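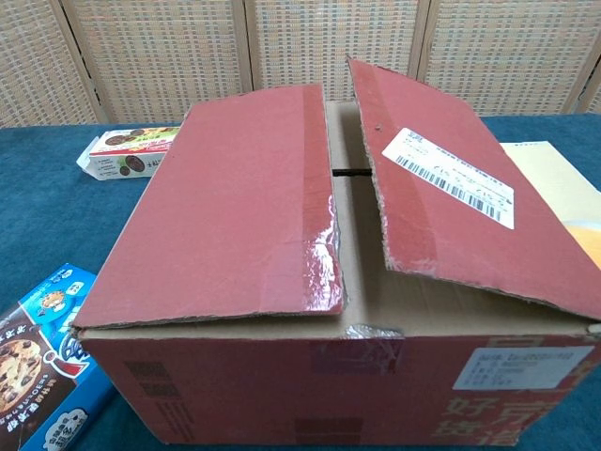 Subject: Re: Returns from branch libraries – packing rules

The Pascombe Library Exchange has reviewed its rules for interlibrary shipments, and the revised text takes effect in July. Member libraries may continue to reuse cardboard shipping boxes. A box with a red-printed exterior and frayed flap edges, such as the one shown, is acceptable for reuse provided the walls are firm and old packing tape is removed from the flaps before new tape is applied. Boxes with crushed corners should be recycled locally.

On the earlier inquiry from the Drusevlow branch:

> Our branch sent out 154 parcels last quarter and received
> 6 back from the Skimeck depot marked as overweight. The
> printed guide gives no limit for mixed shipments of books
> and bound journals. Please advise which limit applies, and
> whether the branch or the Exchange bears the return charge.

The limit for books applies to all mixed shipments. Parcels returned by the depot before the new rules take effect will be charged to the Exchange – branches need only forward the depot slip with their quarterly statement. After that, the sending library is responsible.

The Exchange handled 1,109 parcels in the same quarter. Requests for the Živković collection continue to be filled from Pascombe only and should not be sent to branches.

Printed copies of the guide will go out with the next statement. Libraries requiring additional copies should reply to the list office, not to the full list.

Interlibrary Services
Pascombe Library Exchange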